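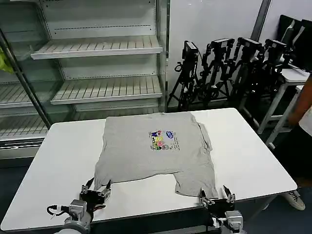
Pouran Farahani
Member, Genthorpe Community Help, Events and Open Days board

Has anyone been to the Nutik open day at Genthorpe and can say what you get to see? I'm taking a group of 28 from our evening class in August and we have been offered the T-shirt folding demonstration, with a talk first. The booking page gives very little. I'd like to know how long the folding takes, how close people can stand and whether they let you bring your own clothes for it to try. Two of the group use wheelchairs. Also, is there parking?

Kieran Dunmore
Regular poster

Went last year with my daughter. Good day out but the talk went on a bit. Parking is behind the building, turn in by the Dauda sign and not at the main gate. Get there early. No idea about the clothes.

Wellington Damasceno
Demonstration helper, Nutik

I help on open days so I can answer most of this.

The folding is done by two arms working from the near side of a white table. They take the shirt by the bottom corners, one gripper on each, and the shirt lies face up with the neck pointing away. We like a shirt with a print on the chest because people at the back can tell which way up it is. Plain ones are hard to follow once the first fold is in.

One fold from start to finish is usually three minutes, longer if a sleeve has ended up doubled under the body. When that happens the operator may stop and lay it out again by hand. Please tell your group this beforehand, as some visitors think the whole thing has broken.

We would split 28 people into groups of six or so. Everyone stays behind the floor tape while the arms are powered. Wheelchair users go to the front, and the table is low enough to see over from a chair. There is a step at the side door, so ask for the ramp when you book.

You can bring a shirt, but it must be a short-sleeved adult T-shirt, clean, with nothing in the way of buttons or sequins. No hoodies. We can't promise to get to it on the day.

The talk is in room 539, up one floor. The lift works. Ask for Yu-na Seol if you want the shorter version of the talk, she will do it in twenty minutes.

Chae-won Sun
New member

Does the ramp need to be booked by email or can you phone? Same problem here with my dad's chair. We are only three people, so we were going to turn up at 10.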